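Groleo: README

Groleo is the small set of tools we use at Flekport to get wide-angle gripper recordings into a shape that a policy can be trained on. It began as one long script, and I'm afraid you can still tell in places, but it has served us kindly and we hope it will do the same for you!

What you need

Python, a calibration file for your lens, and a bit of patience on the first run. Long recordings are split into chunks of 124 frames, with 50 MB set aside for the cache.

Running it

groleo unpack session_dir
groleo undistort session_dir --lens wide
groleo export session_dir --max-frames 4000
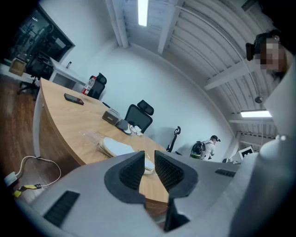 The undistort step is the one people write to us about most, so do please look at a few frames before exporting a whole session. Long straight edges are your friends when you check the lens file. The front of the wooden conference table bends strongly in the raw view, and so do the walls, which makes either of them a good thing to compare before and after.

Questions and patches are very welcome; Rosaura Montoya looks after the export code and I look after the rest.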